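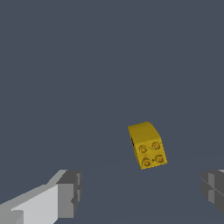

Sometime in May I bought a shelf from Fogh, and with it came a bag of hardware, and in the bag there was one part more than I needed. I know it was one more because I took the shelf apart and put it back together to make sure. It was a small metal peg with a groove around the middle. I have kept it ever since in the kitchen drawer, with all its cousins.

I want to say a few words in defense of that drawer, which has been under attack for years from people with labeled bins.

The case against it is simple. You don't know what most of it is. You will never use it. If you ever did need a peg with a groove around the middle, you would drive to the hardware store and buy a pack, having forgotten that you already owned one. I accept all of this. I have done exactly that, with a picture hook, on a Saturday, and found the old hook while putting away the new ones.

There is a company called Flendum that will come to your house and deal with your drawer for you. The basic visit is $159. The one my sister-in-law had cost $449, and for that they also did the linen closet. Two cheerful people in matching aprons held up each object and asked her when she had last felt good about it. She told them she had no feelings either way about a radiator key. It went in the bag. She moved that winter to a house in Cusham with eleven radiators, and I will leave the rest to your imagination – she would prefer I did.

What bothers me about the aprons is the idea that a thing has to be explained before it can stay. I don't hold my relatives to that standard. I don't hold the government to it. Why should a spare fuse have to stand up in front of strangers and say what it's for? 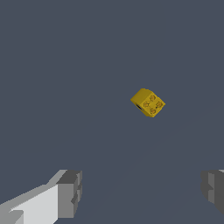
Small, yellow, and right where it is.

My parents' drawer in Comimcombe held, by my father's boast, 222 keys. None of them opened anything in the house. When we sold the place, the buyers asked for a spare to the back door and my father spent a very happy afternoon trying them one after another, standing on the step with a coffee can. The locksmith came on Monday. I still think of it as the best use those keys were ever put to, and better than most things I've done with an afternoon.

I'm told the tidy life frees up the mind. Maybe so. The tidy people I know seem to spend the extra room thinking about tidiness. They have opinions on the correct depth for a tray. They fold bags into triangles. When the tape is missing in their house it's a crisis, and when it's missing in mine we all know it's in the drawer, underneath, stuck to something.

I do have rules. No batteries, after an incident. Nothing that was ever food. And the drawer has to close, though I'm willing to lean on it a little. Anything else may come in and sit down for as long as it likes, and if somebody wants a metal peg with a groove around the middle, they can have mine, as soon as I find it.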